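Work Placement Report, Unit 3: Automation on the Folding Bench
By Mohammed-Awal Agbenyega

1. Where I was

Placement at Tierney, which packs and finishes for other companies out of a shed in Sernutport. Started in September. Most of my time was on the folding bench. The client there is Calten and the job is covers, thin blue ones, folded and stacked before they go in a carton. Not glamorous. It used to be all hands. Now part of it is a robot arm and I was meant to look at what that changed for the people who work there, not so much at the arm itself.

I have left out wages because I was asked to.

2. Background

Before the arm: four people on the bench, a shift did 809 covers on a good day. Fold, press, turn, stack. Everyone rotated off after two hours becuase of wrists. There's a book of sore wrist reports going back years, which I was allowed to read but not copy.

The arm came from Grumivgate, on a trial. Target they gave was 600 a shift, so less than the people. Management knew that. The idea was it runs through breaks and nobody's wrists go. When I left it was doing around 196 and needed someone near it the whole time.

3. Method

Watched. Took notes at the start and end of each shift. Talked to people at smoko, mostly standing up. Asked everyone the same five questions (Appendix A) but the talk wandered and I let it. Also did folding myself for a few shifts so I knew what they were on about. I was slow.

4. The work

The hard bit is the material. Thin sheet doesn't hold a shape. A box is a box every time you pick it up, but a sheet is different each go. The people do it by feel. The gripper has two fingers and has to get hold of an edge or a pinch of the stuff and then move it without dragging the rest along.
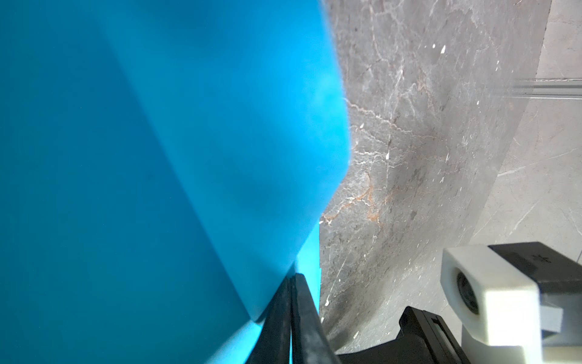
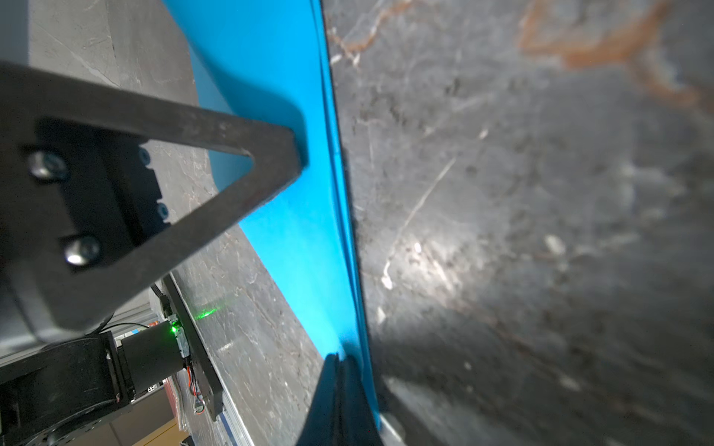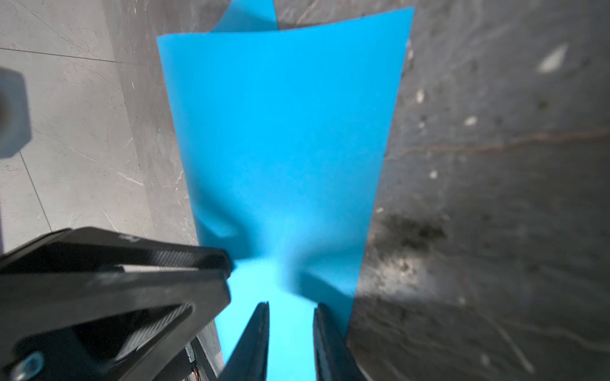

Bright blue material in all three, with grey marble-look surfaces around it, darker and rougher on the right in the third.

Bernice Amoah read my draft of this part and said I'd made it sound like the folding was the job, when most of the job was noticing a bad sheet before you'd wasted a fold on it, and she wanted that put in before anything about speed. She also said to write down that she has been asked to "just keep an eye on it" and that keeping an eye on it is work.

So it's in. She's right that my first draft had nothing on checking. Went back and asked the others and they all said something close to it. Thin patches, a crooked cut, two sheets stuck together. You feel that with your fingers and chuck it without thinking. With the arm on the bench somebody has to look for it by eye, and looking is slower.

5. What changed for people

Wrists. Better, everyone agreed. No new entries in the book while I was there, though I wasn't there long.

Standing. Worse. When you fold you shift about. When you mind the arm you stand in one spot and watch, and two people told me their backs were worse now than their wrists ever were. There is a stool but it's too low to see from.

Talk. This one I didn't expect. Four people folding face each other and chat all shift. One person minding an arm faces the arm. The radio is on more.

Skill. The newer ones are learning to clear a stoppage and restart but not really how to fold. The older ones worry about it. If the arm goes back to Grumivgate at the end of the trial, who folds?

Hours. No one lost any while I was there. Two were moved to cartons, one asked for it and one didn't.

Who gets to say. The stop button anyone can press. Changing how it folds goes through a form to the office and then to Grumivgate. There were 26 forms in the tray and I saw answers to three of them. People had stopped filling them in. Someone had an idea about laying the sheets with the fold side facing the other way, and told me instead of writing it down.

6. What I'd suggest

A proper height stool, or a raised bit of floor.
Swap the minder every hour.
Put checking on the job sheet as its own task with time against it.
Keep one bench folding by hand so new starters learn on it.
Answer the forms. Even a no.

7. Problems with this report

Short placement. I only saw day shift. The per shift numbers are off the whiteboard and the whiteboard gets rounded up I reckon. I didn't get to talk to anyone from Calten, so I don't know if they can tell a hand folded cover from the other sort. The two people on cartons answered my questions together, so their answers probly lean on each other.

Appendix A: questions asked
What did you do on this bench before the arm?
What do you do now?
What's easier?
What's harder?
If you could change one thing by next week what would it be?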